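Our Trip to See the Robots!

So you want to know how a robot picks up a dish? We went to the open day at Brendunau to find out. 29 kids, 2 teachers, one very loud bus.

First stop, the robot arms. An arm has joints, like your elbow and your wrist. More joints = more ways to bend. At the end is a gripper. Two fingers, no thumb! Try picking up your cereal bowl like that. 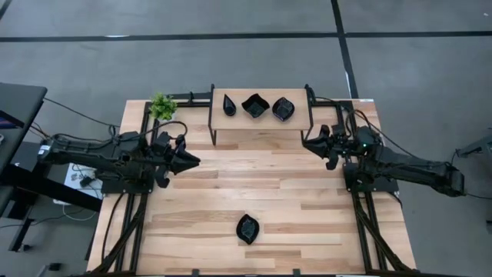
Dzintra Žukauskas works there and she answered all our questions (we had 91, she said she'd stop at 90 but she didnt). Does it get tired? No. Does it make mistakes? Yes, lots. It has to practise over and over, same as you with piano. Almost 3857 tries so far, she told us. Phew.

Robots need to see too. Some have a little camera near the gripper, so they get a close-up veiw of everything. When the arm moves fast, the picture goes all smeary.
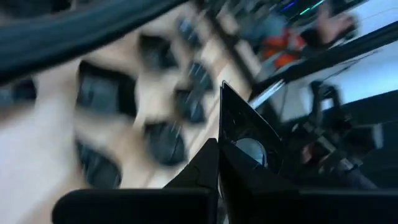
Whoosh! A close-up from the gripper's camera.

Next question. How hard should it squeeze? Too soft and the bowl slips. Too hard, crack. Shiny bowls are tricky because light bounces off them and can fool the camera.

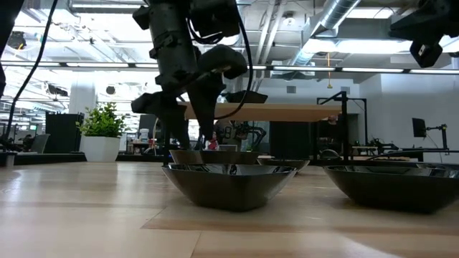 Then lunch. Then the bus. Next open day is in September, ask your teacher!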